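How do you look after a robot hand? Gently! Homent is a robot that practices kitchen jobs, and Lindsay Costigan checks its fingers before 4 every afternoon. She bends each joint, wipes off the dust and tightens any loose screws.

Practice time with the fridge and the brown bottle!
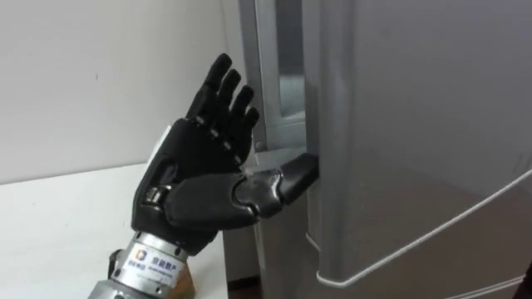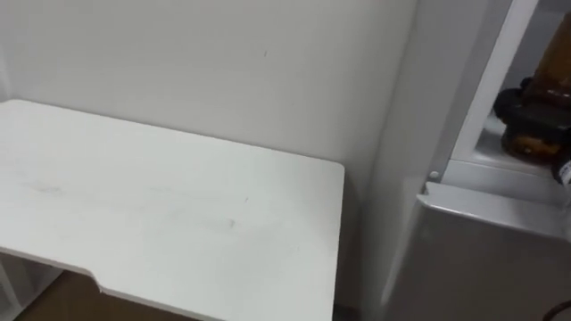
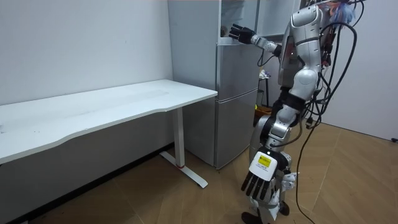
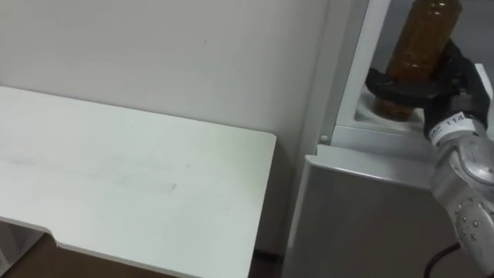
Cables need care too. A twisted one can tug on an arm, so Lindsay straightens them all, and that takes around 15 minutes. Then she writes it down in the robot's notebook, page 43 so far!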